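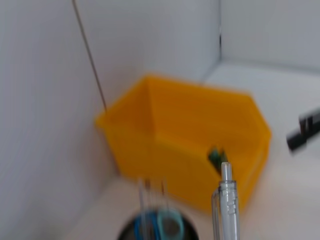
Small parts bins: sort by size or by what they're for?

Posted in: Home & Garage > Storage and Organizing

Kevin Brophy

Okay, so I finally cleared out the back half of my garage and I'm down to the part I've been putting off since January, which is the hardware. Screws, wall anchors, picture hooks, hose washers, those little plastic feet that come off chairs, all of it. Right now it lives in coffee cans and one awful drawer that only opens if you lift it a little.

I bought a set of 20 open-front stacking bins (Eserex, the medium ones) and I like them fine, but now I'm stuck on how to divide things up. My brother-in-law sorts everything by size. All the number eights together, all the number tens together, doesn't matter if they're for wood or drywall. I was thinking I'd go by job instead, so a bin for hanging pictures, a bin for plumbing, a bin for the fence and so on. I've started twice and dumped it all back out both times. My wife has stopped asking when she can park in there.

Also, do I need lids? The garage gets pretty dusty in summer and I do run a table saw once in a while.

Eirini Karras

By job, for a house. By size, for a shop. I worked the counter at Karagiannis Hardware for 9 years and of course we did it by size, but we had people walking in with a bolt in their hand asking for another one just like it. At home you walk in thinking "I need to hang that mirror," and you want the hooks, the anchors and the right screws all in one place so you can grab the bin and carry it into the house with you. That's the best thing about the open kind, you can just pick one up and go!

The one exception I'd make is plain wood screws, if you have a lot of them. Those I do keep by length, in three bins (short, medium, long), and I don't fuss about it any more than that. You will also want one bin for mystery stuff. Give it a limit. When it's full, go through it on a rainy afternoon and throw out what you can't name.

Labels: put them on the front lip, low down, and use a paint marker or real label tape. Masking tape curls up and falls off by the second summer. I'd hold off on labeling anything for a couple of weeks, though, you'll move things around more than you think.

On lids, I wouldn't. You'll leave them off after a month anyhow. Hang an old shower curtain or a drop cloth over the whole rack on days you run the saw and shake it out in the driveway afterward. The only things I keep closed up are O-rings and washers, they go in zip bags inside the bin so they don't get gritty.

zurham_dad

just get drawers. i had those bins and knocked one off the shelf, 200 finish nails all over the floor and i was still finding them in my tires. pestach makes a cabinet with little drawers, mine's been good

Eirini Karras

Drawers are nice too, but he already bought the bins! Kevin, if you're worried about spills, put the heavy stuff on the bottom row and screw a strip of wood along the front of the shelf. Half an inch tall is plenty.

Contact us | Community rules | © 2018 | Back to top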